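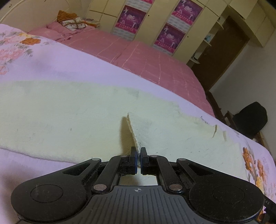
Folding towels on the bed – quick tips

Posted August 7, 2025 by Sarmīte Jankauskaitė

Bed is the best folding table in the house. Make it first tho. Sheet pulled flat, pillows off, nothing lumpy underneath.

Start with a corner. Pick it up, give the towel one good snap, lay it down again. Most of the wrinkles go right there. Then long side to long side, smooth with your forearm, then thirds. Thirds fit my shelf, halves don't. Measure yours before you fold the whole load (I didn't).

Frayed edges – don't pull the loose threads! Snip them close with small scissors. If the edge is really going, zigzag stitch along it, or fold it over once and hem. Ten minutes on the machine. Hand sewing works too, just slower.

Gray smudges on light towels: dab of dish soap, rub the cloth against itself, leave it 28 minutes or so while you do somthing else, then wash warm. Check before it goes in the dryer. Heat sets stains. Still there? Soak overnight in oxygen bleach and cool water, then wash again.

Pale yellow towels don't mix with new darks. Ever. Same for cream.

Skip fabric softener. Towels get slick and stop soaking up water. Half a cup of white vinegar in the rinse now and then – never in the same load as bleach.

Lint on everything? Clean the filter, shake towels outside before washing, and keep them away from flowered sheets and anything smooth. Sheets wrap around towels in the dryer anyway and then niether one dries.

Too far gone for guests: cut up for rags, keep one whole for the dog, animal shelters often take the rest. Call first.

Next up, fitted sheets. Probly in November.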